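The Cabinet at Vuvolance

I fell for the place on my very first morning, before I had a badge or a chair or any idea where to hang my coat.

You have to understand that my last job was in a basement in Antal. Two years under a ceiling so low that the tall people on my team walked with their heads tipped to one side, even outdoors. So when I came through the door at Vuvolance and there was all that white going up and up, curved at the top like the inside of a boat, with a mezzanine and a black railing and real daylight coming in by a window, I stopped dead with my lunch bag in my hand and said "Oh!" out loud. A man behind me walked straight into my back. He was very nice about it.

"It does that to everyone," he said. "Give it a week."

I gave it a week. Then I gave it a month, and I was still coming in early to look up! The round lights on the high ceiling were my favorites. Under the mezzanine it was all long fluorescent tubes and the usual office hum, but up there the lights glowed like a couple of moons, and if I tilted my head back far enough I could forget I was there to process orders.

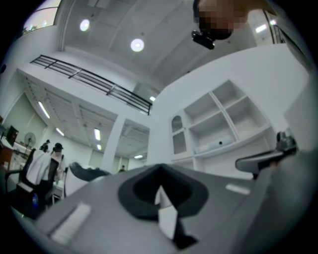 The corner

My desk was number 241, which made no sense, as there can't have been more than thirty desks on the whole floor. I loved having such a big number. I wrote it inside my notebook.

But the real treasure was around the corner, past the white wall with the doorways, where the cabinet was.

I should tell you about my grandmother's cabinet first. It stood in her front room in Antal, painted white so many times that the corners had gone soft, and its door was arched glass, the ribbed kind that turns whatever is behind it into stripes of color. As a small child I would press my nose against it and move side to side, and her blue cups would stretch and shrink and stretch again. There were other, better toys in the house. I wanted the cups.

When she died the house was sold in a hurry, and the cabinet went with it. I was given one cup. I had asked for one, and I was too shy to ask for the cabinet too, and anyway I lived on the fourth floor of a building in Ellville with stairs like a ladder. The cup came home on the bus in my scarf, 164 miles on my lap, and then it lived in the back of a kitchen cupboard behind the flour for years and years.

So picture me in my second month at Vuvolance, looking for a stapler, coming around that wall and finding white paint and an arched door and ribbed glass. I put my hand flat on it. I am not embarrassed. Anybody would have!

It wasn't hers. I knew it couldn't be, and I checked anyway. I crouched down and looked for the place where my uncle had cut his initials (and caught it for the rest of his life), and the paint was smooth as milk. This one was grander, too, with an open set of shelves built in beside the door and a counter beneath. Somebody had chosen it. Somebody had walked through a shop full of gray metal office storage and come out with this instead, and I wanted to shake that person's hand.

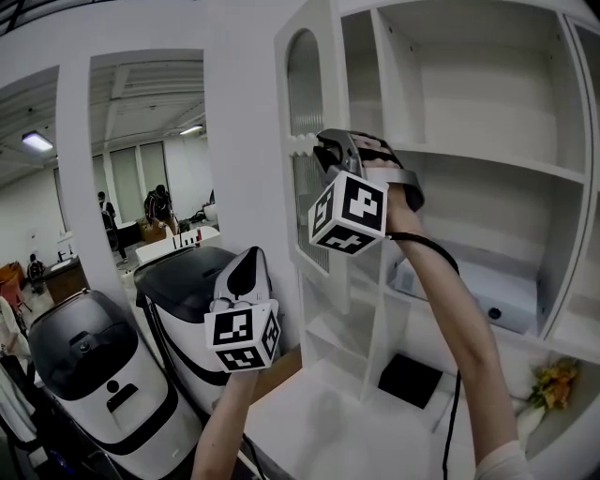 I asked everyone. The woman who did the invoices thought it had come with the building. The man I had stopped short in front of on my first day was sure it had been bought at the big Wukora sale, the year the Wukora warehouse cleared out everything it owned, lamps and bathtubs and all. He had gone himself and come home with a bathtub. He had no room for a bathtub. He told me about it for most of an afternoon and I enjoyed every minute.

"And the cabinet?" I said at last.

"Oh, the cabinet. I think it was lot 323. It was right next to the bathtubs."

I wrote that in the notebook too, under my desk number.

After that I ate lunch near it whenever I could. I got to know it the way you get to know a street. In the morning the glass was pale and flat. By four it had a little gold in it, and by five in December it was the color of pewter and I could see my own coat in it, in ribs. I learned how the door sounded, a small click and then a sigh. I dusted it once with my sleeve, and the next day I brought a proper cloth.

What bothered me was the upper shelf. My grandmother could not have stood that shelf for one afternoon. It had a good wide space and a clean back, and the whole time I had known it there was never a thing up there, while everything useful got put down below. I lay in bed and furnished it. Books? Too heavy-looking. A plant? It would have dropped leaves on the counter. A row of jars, maybe, with buttons and rubber bands, but then people would take the lids off and lose them.

You know what I was going to do. I think I knew as well, but I took my time about it.

What I brought in

I washed the cup on a Sunday sort of evening, a slow one with rain, even though it was clean. I had forgotten how blue it was. There was a chip on the foot where I had set it down too hard when I was six, and my grandmother had turned the chip to the wall and said that now it knew which way to face.

Then I wrapped it in the same scarf and took it to work, and I was so nervous on the bus that I got off a stop early and walked.
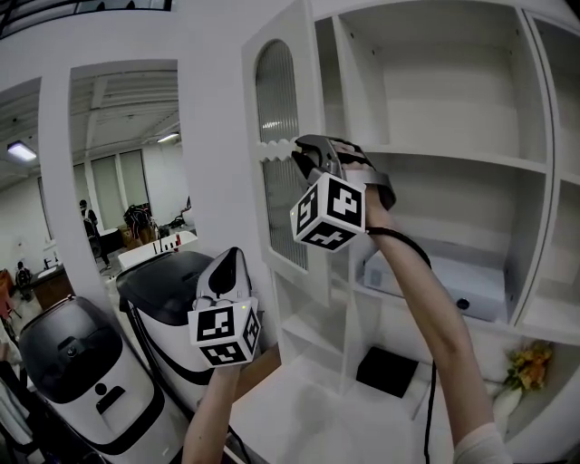

My plan had been to wait until everyone was at lunch. I had a speech ready in case I was caught, something about brightening up the place, and it was a terrible speech. All morning I processed orders with one foot against the bag under my desk, and I got three of them wrong and had to call a very patient lady back twice. When I finally carried the scarf around the corner, I saw how much company the cup was going to have. I had been so busy mourning that top shelf that I had hardly given the rest its due: the wavy trim running across the glass like the edge of a pie, and off to the right the little bunch of yellow and orange flowers, as cheerful as a birthday. Blue next to yellow and orange! She would have clapped her hands.

I unwrapped the cup. I reached up and set it on the shelf, in the middle, and it looked lost. I moved it to the left and it looked as if it were waiting for someone. I moved it to the right, over the flowers, and turned the chip to the back.

"That's better," said a voice, and it was the woman who did the invoices, with her sandwich. I started on my speech and she waved it away.

"Is it for anybody to use?"

I hadn't thought of that. I stood there with the scarf in my hands and tried to imagine coffee in it, strangers' coffee, and spoons. Then I thought of the flour and the dark cupboard and all those years.

"If they wash it," I said.

"I'll put up a note," she said, and went off to find a pen.

By the end of the month there was a second cup on the shelf. It was green and rather ugly, with a ship on it. The week after that there was a tiny glass one with a gold rim, and a mug as big as a bucket that I suspect came out of the same warehouse as the bathtub. I don't ask. I come in early, I look up at my two moons, and then I go around the corner and say good morning to the shelf.

Yesterday there was a saucer. It's the wrong blue, but only by a little, and I've put it under mine.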